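Workshop notebook, Zabala room
Sep 20, 2026 – brushes, sorting and cleaning
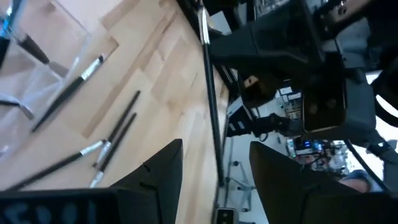
Brushes on the work table, two in the clear box and four still out.

Continued from the list in January, which I never finished. The purpose is to know which brushes are still good for the varnish tests on the Planedier panels and which ones should go to the rough work, for glue and for dust.

The clear acrylic box stays on the table from now on. Before, we kept the brushes in a drawer and they came out with bent hair. In the box they can lean, but please do not press them in with the tip down. I prefer to have few brushes in it and the rest in the roll.

Washing: lukewarm water and the plain soap, three times, until the foam has no color. Then I squeeze from the ferrule to the tip with a paper towel and I lay them flat. Maite Esteban dries hers standing up in a jar, handle down. I don't like this so much, the water goes down into the ferrule and after some months the handle gets loose. We did not agree, so each one does it with her own brushes and we compare in the spring.

The pale bristle ones are from the Dronness order. They lose hair in the first coats. I pulled 11 hairs out of one test panel with the tweezers, and the surface was marked afterward, so this panel has to be sanded again. Maybe it helps to soak them one night before the first use – to try with the next ones.

The black handles all look the same when they are mixed. I want to put a small ring of colored tape near the end: yellow for water, red for solvent. The red tape is finished. Asked Jesatport for two rolls, they answer that delivery takes over 10 days.

Still to do:
– tape on the handles
– sand the marked panel, fine grain only
– wipe the table along the joints between the boards, the dust of the sanding stays there
– ask Maite if the old flat brush is hers, it was in the sink

Soap is nearly empty also.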